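Sorting by Colour or Sorting by Shape? Report on the Foam Letter Task

Group report, Sarnell project. Zulema Retamal, Pylyp Symonenko, Lautaro Cabral

1. Why we looked at this

The course handbook says that colour is the "natural" first rule when people sort small objects, and that shape comes second. We were not convinced. The handbook gives one source for the claim, and that source tested adults with wooden blocks, which have no names. Letters do. Someone who picks up a B may well think of it as a B before thinking of it as green.

Our question was therefore narrow: if a person is given foam letters and some plates, with no rule, which rule do they choose?

2. Set-up

We kept the materials cheap and plain. The letters are the soft foam kind sold for small children, and the plates came from the same sort of shop. Milagros Toledo, who supervised the project, wanted plates in a line instead of a circle, so that we could tell afterwards which one a person had gone to first. Lautaro argued that a line suggests an order and could push people towards the alphabet. We used the line but we still think he had a point.

Letters were scattered by hand before each session. We did not control how they fell - some lay upside down, and a C on its side can pass for a U. Pylyp suggested marking the tops with a pen. We decided against it, and probably should have listened. 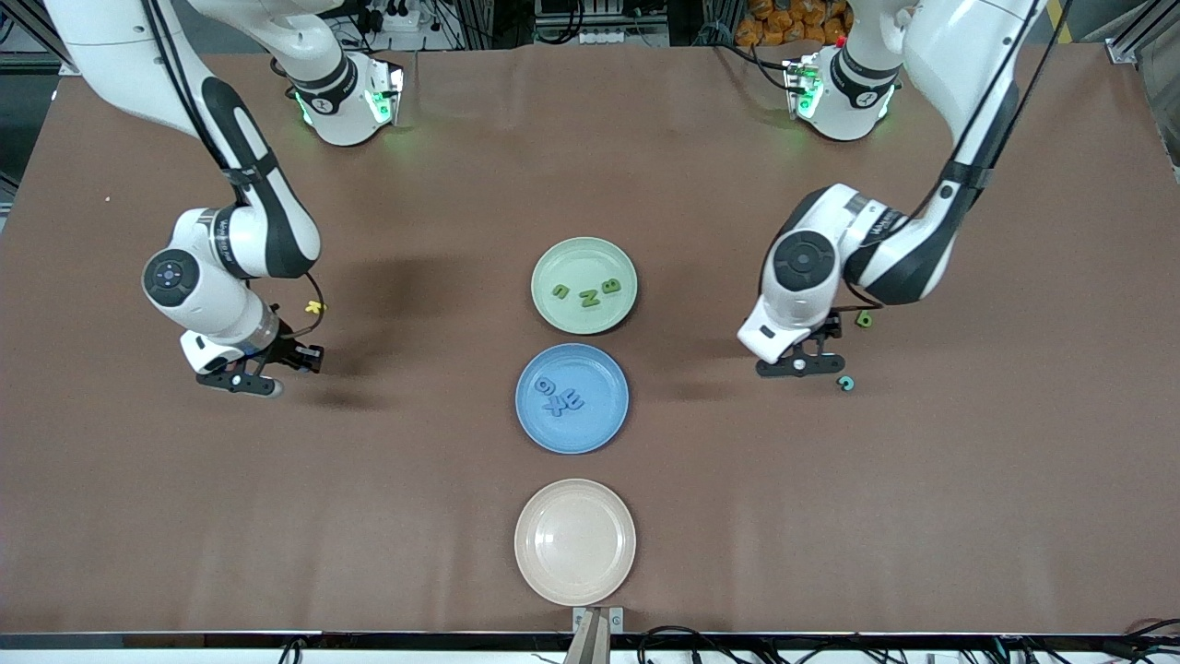
Photo: Sarnell project group

The green letters on the pale green plate are what the colour rule should produce, and it would be easy to stop there and say the handbook is right. We don't think one tidy plate shows much. A pale green plate invites green letters, so the plate may be doing part of the work that we wanted to credit to the person. There is also the matter of where green ends. A teal C is green to one person and blue to the next, and our score sheet had no box for it.

3. What we found

We ran 20 sessions and threw out 2, both because the instructions had been read out wrongly. Of all the placements we scored, 59 per cent followed colour. That is more than half, but it is a long way from "natural". The rest were a mixture of spelling attempts, letters grouped by curves or straight lines, and choices we could not explain.

4. Doubts

Pilar Benítez read a draft and asked whether people were sorting at all, or only clearing the table onto whatever plate was nearest. We have no good answer. Distance to the plate was never measured.

The next group should use white plates, leave out the teal letters or decide beforehand what they count as, and write down the starting position of every piece. The score sheets are in the Metis folder for anyone who wants to check our adding up.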